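Input tax credits refused on export invoices, supplier now charged

Small Business Tax board > GST/HST > Audits and objections

gwallin
Posted 23rd June

Looking for procedural input. We bought packing equipment from a reseller called Turnar over two reporting periods. 159 invoices, GST shown on each, registration number valid at the time of supply. Two principals of Turnar have since been charged with filing false refund claims on exports to a buyer, Chevalier, that seems to have been a mailbox. The auditor has now proposed to deny all our credits on Turnar purchases. We received the goods and paid by bank transfer. Is the supplier's fraud sufficient grounds to deny the recipient?

Gøran Wallin
Vustdale

baird_g
Not by itself. The first question is whether there was a supply and whether tax was paid or payable on it. The second is whether your documents carry the prescribed information for each amount. Have you checked all 159 for the registration number and the supplier's legal name? A trading name with no link to the registrant is a common ground for refusal.

gwallin
Checked. Four invoices show the trading name only. The remainder are in order.

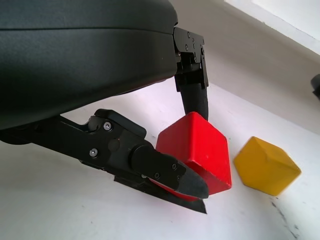

Gripper finger on a red cube

What I have beyond the invoices is freight dockets, bank records and the asset register. The proposal letter gives me a deadline for representations and I would like to meet it with a complete set.

moncrieff
I disagree with Gregor on the emphasis. Where the supplier is charged, the auditor will usually plead that the invoices are false, meaning that the named supplier did not make the supply. Perfect paperwork does not answer that. You need evidence that Turnar had the goods and delivered them. Who signed the dockets at their end?

gwallin
A carrier called Oten signed for pickup at Turnar's unit. I can ask them for their own copies.

baird_g
Euan, that argument has to be made out on the facts. Charges concerning exports to Chevalier say nothing about domestic sales to a third party. I would put that in the first paragraph of the representations.

moncrieff
Put it in by all means. I would still not rest on it. I had a client lose credits on a single $3000 invoice where the goods plainly existed and the vendor named on the paper plainly had not sold them.

tmangubat
Two practical points. Ask in writing for the working papers behind the proposal. Then deal with the four defective invoices separately, so they do not colour the rest. If the amounts are small, consider conceding them.

gwallin
I would sooner get corrected invoices.

tmangubat
From whom? If the principals are on bail and the records were seized, there may be no one authorized to issue them.

P. Vainio
Moderator note: please keep to procedure and leave the charged individuals out of it. The case is listed for December.

On the substance, I side with Euan. Get the carrier's copies first. If the reassessment issues anyway, the objection period runs from the date on the notice, so diarize it the day it arrives.

gwallin
Understood. Request sent to Oten this afternoon. Working papers request goes out tomorrow by registered mail.

baird_g
Keep the envelope from the proposal letter as well. I have seen the mailing date disputed.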